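Saturday, October 24, 2020

Woke with the firm intention of doing the whole living room before lunch. By eleven I had done one corner of the sofa and read most of a Hivstead catalogue, which I then put in the recycling, so call that progress.

The trouble with a marble floor is that it shows everything. We were so pleased with it when we took the flat in January. Grey and white, very grand, like a small bank. Now it mostly serves as a display surface for toys. I picked up 3 of them, felt virtuous, and found that the rest had not thinned out in the slightest. Athina says children's toys should live in labelled boxes. Athina Ververidis has no children and a great many labels. 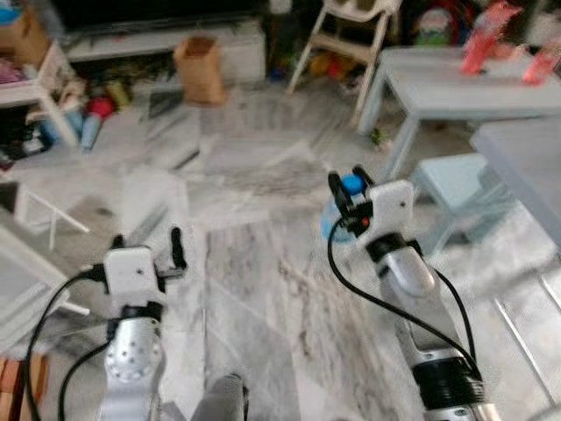
Living room floor, mid-tidy. Bottle with the blue cap, paper bag by the telly.

The paper bag was my system. Anything without a home goes in the bag, and the bag gets sorted in the evening. It is now evening and I have moved the bag to the hall, where I expect it to stay until spring. The wooden blocks are stacked, at least, and I gave the long white cabinet a wipe, about 30 seconds' worth, going round the television as one does.

Haven't touched the cardboard box. I have a feeling it has the Lirau lamp in it, or the bits left over from the Lirau lamp. Soup for tea. Must ring Mum tomorrow and get the bins out before bed.

Contact | © Fonddale Diaries | Back to top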